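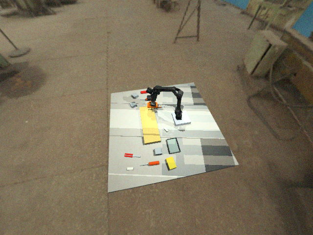 Robot Manipulation, Project Unit
Handout 6: Sorting the tools in simulation
Course leader: Loïc Moulin
Version of 11/07/2025

Please read this handout before you come to the lab. In the last unit you moved the arm between fixed positions with no objects near it. From now on you work with objects, and the arm must decide where to go.

1. The task

Each team gets the same simulated room, the same arm and the same set of objects on the mat: pliers, a screwdriver, small blocks, a long yellow board and some other pieces. Your program must pick the small gray blocks and put them down inside the target zone. The tools are obstacles in this unit. The arm may pass over them, but it may not touch them. Picking tools is the subject of the next unit, so please be patient with it.

The target zone is not drawn on the mat. You read it from the task file, where it is given in the coordinates of the base plate. Last year several teams measured from the corner of the mat, and their blocks were placed very nicely in the wrong location.

2. Starting the simulator

Open the project called Stirken from your team folder and load the scene "mixed tools". The first loading is slow, because the background room has many details. The room has no influence on the score. It is there for the camera part of the course, where a plain background would make the work too easy.

Do not change the texture of the mat. Many students ask for a plain white one. The light and dark tiles make trouble for simple color thresholds, and this is a part of the exercise.

3. Approach height

A good pick has a high point and a low point. First the gripper goes to the high point with the fingers open and pointing down. Then it goes straight down to the low point, closes, and goes straight up again. For the high point we use 60 mm above the top of the object. You may try a smaller value when your program is stable.

Take care with the yellow board. It is long, and the shortest path between two blocks can bring the fingers very close to it. The collision check reports contact with the board in the same way as contact with a tool. If your log shows a contact and you do not see it on the screen, turn the view to the side and play the run again slowly.

The glass panel is a different problem. Its surface is pale and a little transparent, and the depth values there are not reliable. We recommend that you mask this region in your depth image. The Skerkville team wrote a short note about the masking last November, and it is in the shared folder.

4. Finding the blocks

You have a set of 2,518 rendered views for training or for testing of your detector. In 157 of them the labels were made again by hand after we found mistakes, and these are listed in a separate file. Use the corrected labels only.

The gray of the blocks is near to the gray of some tiles. Color alone will not be enough. Students in the Lecomte group had good results with the shadowed sides of the blocks, and also with the depth image. Both ways are accepted. There is also a yellow block in this scene, and your detector should see it but the arm must leave it where it is.

5. What you hand in

Your code, with a short file that explains how to start it.
One log of a complete run.
One page of text about a failure you had and how you looked for the reason.

The page of text counts as much as the run. A team whose arm drops a block can still receive a full mark for this part if the explanation is clear.

Teams who want to enter the Norkdale student competition must tell me before the next lab. The rules there are almost the same as ours, but the time limit is shorter and the objects are moved before each run, so fixed positions in the code will not help you.

Reading for next time: chapter on grasp planning, the first two sections. Bring your questions about wrist rotation.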